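Skololeck Lot Tracker for Small Mills and Dye Houses

I'm Vanderleia Andrade, and I look after the Skololeck product here at Limsakul. I ran the sample room at a knitting mill before I came over to software, so this page is going to sound a bit more like a person talking than a brochure. Sorry to our marketing folks!

Skololeck keeps track of your fabric lots from the time the yarn comes in the door to the time the finished rolls leave. You put a label on the cone carton, scan it at each step, and everything that happens to that lot ends up in one place: knitting, dyeing, finishing, lab tests, the lot. When a brand calls and wants the paperwork on a T-shirt jersey you shipped back in May, you type in the roll number and there it is.

When I was in the sample room we did all this with a binder and a spreadsheet that only opened on one computer. I could usually find a test report by lunchtime, if the person who filed it was in that day. I still think about that binder more than I should.

What you get in the starter kit

2 handheld scanners with charging cradles
1 label printer (takes standard rolls, so buy them wherever you like)
The Skololeck software, on a yearly license
2 training calls with me or someone on my team

The scanners are the part people ask me about most. They have big buttons, they'll read a label through a poly bag, and a full charge gets you through a long shift. The screen is on the small side and I'd love a bigger one, but for scanning and picking a step from a list it does the job.
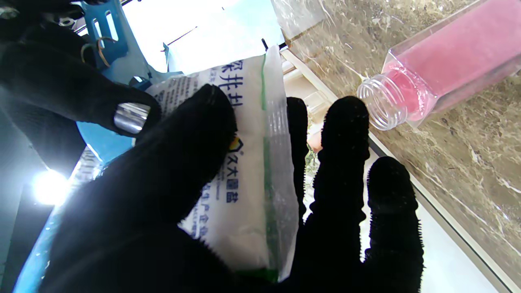
The labels come in two kinds. The plain paper ones are fine for yarn storage and the knitting floor. For anything going through the dye house you want our Dreltness tags, the woven ones you staple or sew to the end of the roll. They go through the dye bath and the dryer with the fabric, and the code is still readable when they come out. Please don't try the paper ones in a jet machine (someone did, and they were picking bits out of the filter for days).

Certificates and claims

If you sell recycled or organic fabric, you already know how much of the week goes into chasing certificates. Skololeck lets you attach each one to the yarn lot it came with, and it warns you 28 days before anything expires. It also does the math on quantities, so if you've bought a certain weight of recycled polyester you can't accidentally promise more of it than you have. You can turn that off, but I wouldn't.

Does it talk to other systems?

Mostly, yes. If you're using Zunaron for your orders, the two connect directly and setting it up takes an afternoon. For everything else there's a spreadsheet import and export, and it's better than it sounds. We don't connect to lab equipment yet, so test results go in by hand or as a PDF.

Ordering

The starter kit is item 452 in our catalog. Extra scanners, Dreltness tags and paper labels are all sold separately, and you can add them to the same order. If you have more than one building, talk to me first, because the license works a little differently and I'd hate for you to buy the wrong one.

Use the contact form and put "Skololeck" in the subject line so it gets to me. If you can tell me what you make and what you're using now (binders count!), I can give you a much better answer on the first try.

Page updated October 11, 2025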